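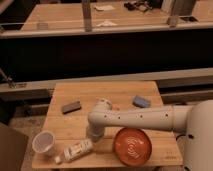 Please find somebody who will watch the arm all afternoon and still want to be there at five o'clock, Perihan Kurtuluş wrote when we asked the team what this posting should say, because the night it dropped its grip force to nothing and then shut hard, there were only two of us in the building and we were both looking at a screen.

Careers > Open Positions > Robot Safety and Test

So that is who we are looking for, and we would love to hear from you if it sounds like you!

Derent is a small company teaching robot arms to tidy up ordinary household things, the cups and bowls and sponges that most of us pick up without a thought. We have logged 1,543 tabletop runs since we started keeping proper records, and 27 of them ended in what we now call a grip fault - the gripper loses its reading, lets go, and then closes again with far more force than anybody asked for. No one was hurt. A mug was crushed, though, and Bogdan Piątek had been reaching across that same table a moment earlier to straighten it. We stopped all runs that evening and didn't start again until we had a new stop button, a marked line on the floor and a rule about hands.

What we still don't have is the cause. It could be the cable at the wrist, it could be our own software, and there are strong feelings on both sides of the lunch table (you'll hear them).

As our Test and Safety Technician you would sit with the arm during runs, press stop whenever you feel uneasy, write down what happened in plain words and help us chase the fault through the logs. You would also have the final say on whether a run goes ahead, and that includes days when we have visitors and everyone is in a hurry. You'd work most closely with Irena Stępień, who is patient and knows the wiring by heart.

You don't need a degree. We'd like 2 years of hands-on work with machines of some kind - a factory line, a repair shop, farm equipment, whatever it was - and clear written English. Some experience with lockout procedures would be lovely.

The job is full time, on site, with paid training in your first month. We hope to have you settled in by December.

To apply, send a resume and a short note about a time you stopped a job that didn't feel right to Nadège Charpentier at Derent, and mention posting 46. She reads every note herself and will write back either way.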